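Table drift

Table drift (also tabletop drift, flat-surface creep or, in parts of regional Victoria, "the pile") is the gathering of unrelated small household objects on a horizontal surface that was meant for something else. The surface is usually a kitchen or dining table, though benches, pianos and the tops of chest freezers are all susceptible. The term covers both the process and its result, so that a table may be said to drift, to have drifted, or to have drift on it, the last being the form preferred by people who believe somebody else put it there.

Drift is distinguished from mess by its lack of dirt and from storage by its lack of intent. Every object in a drift is normally in decent order and has a proper place somewhere in the house. It is just visiting.

Etymology

The phrase is generally credited to Cornel Lazăr, a joiner turned columnist, who used it in the household pages of the Hadell Courier in August 1987 while complaining that he had built his family a table and had yet to see the middle of it. Lazăr borrowed "drift" from sand, having spent part of his apprenticeship sweeping a workshop near the coast. He later said he would have chosen a better word if he had known he would be asked about it for the rest of his life.

An older expression, "setting out the shop", turns up in household letters and describes much the same thing. It fell away once there were fewer shops that looked like that.

Characteristics

A drift is recognised by three properties, set out by Lazăr in his booklet The Occupied Table and argued over ever since by a small readership with strong opinions.

Mixture. The objects come from different rooms or different jobs. A table laid with plates and cutlery has no drift on it, however crowded. Add a tape measure and it does.

Spacing. The objects do not touch, or touch only by accident. Lazăr thought this the most telling sign. People putting a thing down on an occupied table will aim for the nearest gap, and so the gaps get evenly used up, with the odd result that a table holding very little can look fully booked. Things that have been stacked are considered to have left the drift and become a pile proper, Victorian usage notwithstanding.

Angle. Objects in a drift seldom line up with the edges of the table. Long items in particular settle on the diagonal, pointing back towards whoever let go of them. Tidy people square things up as they pass and then believe they have tidied, a habit known in the literature as "parking".

Common constituents

The composition of a drift varies with the household, but certain classes recur.

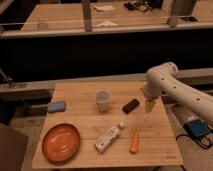
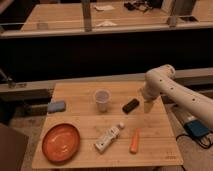
Constituents are conventionally sorted into residents, transients and orphans. Residents belong near the table and have a claim to be on it: a dish, a cup, the salt. Transients were on their way elsewhere and got tired. Orphans are objects whose proper place has been forgotten or was never agreed on. A light wooden tabletop with a shallow round orange dish and a frosted plastic cup on it is doing what tabletops do, but a sponge at the edge is a transient of the classic sort, only a short walk from a sink in most houses, and a small dark block lying at an angle would be entered by most observers as an orphan until somebody picked it up and found out. Carrot-shaped things are a recognised difficulty. A carrot is a resident if it is lunch and an orphan if it came out of a toy box, and the classification has to wait for somebody to bite it or a child to object.

Small round items are treated separately. Balls, caps, marbles and loose knobs are the only constituents able to leave under their own momentum, and most of the older advice on drift concerns finding them again. The Occupied Table gives them a chapter to themselves, most of it about skirting boards.

Sponges also attract more comment than their size would suggest. They are cheap, they are light, and they are carried to the table for the one purpose of cleaning it, which makes them the only common constituent to arrive as part of the cure. Lazăr kept a running tally of sponges left behind after wiping down and abandoned it when his wife pointed out that it was the same sponge.

The Gradley trials

The nearest thing to a measurement of drift was made in Gradley, a dairy town with a hall, two pubs and a furniture maker, Mocanu & Daughters. The firm wanted to know whether the size of a table affected what ended up on it, chiefly so that it could sell larger ones. Over one winter it lent tables to local families and asked them to write down every object found on the surface after the evening meal had been cleared.

The families returned 2,224 entries. Mocanu's published summary reported that larger tables carried more objects, that smaller tables also carried more objects than their owners had expected, and that one household had recorded a saddle on 8 separate evenings. The longest table in the trial, with a top 900 millimetres wide, was sent back early by a family who said they could no longer reach the person opposite for the mail.

The trials have been criticised for relying on the families' own word. Lazăr, reviewing them, noted that several participants had plainly tidied before writing anything down, and that one had listed "nothing" every night in a hand that grew steadily less confident. Mocanu & Daughters replied that it was a furniture maker.

Effect of materials

Whether the tabletop itself encourages drift is disputed. Pale timber is often blamed on the grounds that things show up on it, though this might equally be an argument in its favour. Planked tops with visible seams are said to give the eye a set of lines against which everything looks crooked. Glass tops drift less, possibly on account of the noise. Marble is thought to be immune, but the only evidence comes from showrooms.

Tablecloths slow the rolling of small items and hide crumbs, and for these reasons are regarded by purists as an accessory to the offence.

Treatment

Methods for dealing with drift fall into two schools.

The clearing school holds that everything should come off the table at a set time, usually after tea. Its best-known form is the Grarnidance method, named for the mail-order house that sold the trays. The householder sweeps all constituents onto a large tray, walks it from room to room and returns each object to its place. The tray then goes back in the cupboard. In practice it tended to be put down on the table for a minute, still loaded, and the company's later catalogues offered a second tray.

The yielding school accepts a certain amount of drift and tries to contain it. A bowl is placed in the middle of the table and small objects are dropped into it as they arrive. Supporters point out that the bowl is quick, costs nothing and can be lifted off when visitors come. Opponents point out that there is now a bowl on the table. Bowls so used take in keys, batteries, rubber bands and foreign coins, and lose the ability to hold fruit within a month or so.

A minority view, held mainly in share houses, recommends eating on the couch.

Removal order

Among those who do clear, there is some agreement on sequence. Round things go first, before the table is bumped. Anything that holds liquid goes next, followed by food, real or otherwise. Long items are gathered together in one hand. The sponge goes last, after it has been used, and is carried out of the room by the person who used it. The Occupied Table prints this final instruction in capitals.

In popular culture

Drift has been a gift to amateur theatre, where a cluttered table is the cheapest way of telling an audience that a family lives here. The Hadell Players' long-running comedy Mind the Butter takes place entirely around an undisturbed drift, and the stage manager's plan for it hangs framed in the foyer with a note asking patrons not to correct it.

A guessing game, also called drift, is played with a tea towel and whatever is on the table. One player looks, the towel goes over, another player takes something away. House rules generally forbid taking the towel.

See also

Bottom drawer
Chair, bedroom (as wardrobe)
Fridge magnet
Hall table
Lazy Susan
Man drawer

This article was last revised on 16 April 2018. The section on removal order needs additional references. The editors would also be glad to hear from anyone holding a copy of the first edition of The Occupied Table, in which the chapter on skirting boards is understood to be longer.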